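Pritside Community Print and Repair Shop
Progress report to the Grarier Fund, second half of the grant year
27 January 2021

You asked for a shorter report this time. The last one ran to 50 pages, most of them minutes, and we took the hint.

Since August we have lent out 418 items from the tool library and had 355 of them back. The rest are mostly hedge trimmers and one tile saw, which we believe is in a bathroom that will be finished any year now. Reminder letters have gone out. The tone of the second letter is firmer than the first, though it still says "kindly" twice.

The Domo catalog software is up and running. Moving the old card file into it took longer than planned, as the cards used four different words for "wrench" and one that we still can't read. Members can now reserve from home, and most of them call us anyway to ask whether the reservation went through.

The computer side of the budget has been spent on keeping older desktops going. Your money paid for parts, and very little of it for anything new.

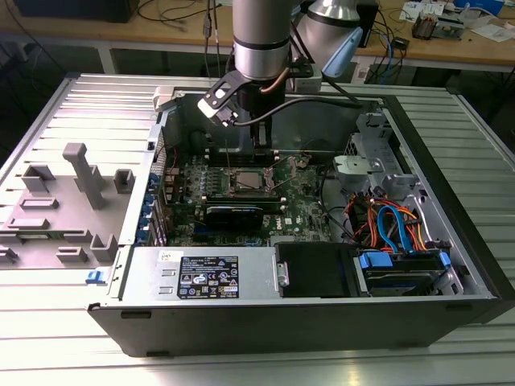
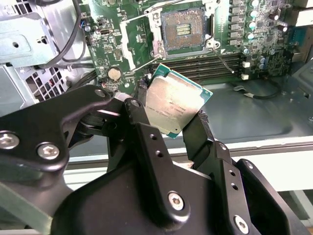 An open desktop case, and a processor.

The roof is the less cheerful part. The Kobzar building has 2 leaks, both above the shelf where we keep the paper stock, and the landlord has visited each of them and agreed that they are leaks. We moved the paper. We would like to move $50 a month from the advertising line to storage until the repair is done, and we ask for your approval in writing, as the grant terms require. Advertising has so far consisted of a banner that faces the parking lot.

Evening hours were tried and dropped. Attendance was thin and the heating was not.

Plans for the next period: get the tile saw back, finish labeling the drill bits, and print the spring newsletter on paper that has stayed flat. The expense sheet and receipts are attached. One receipt is faded, but the hardware store has promised us a copy.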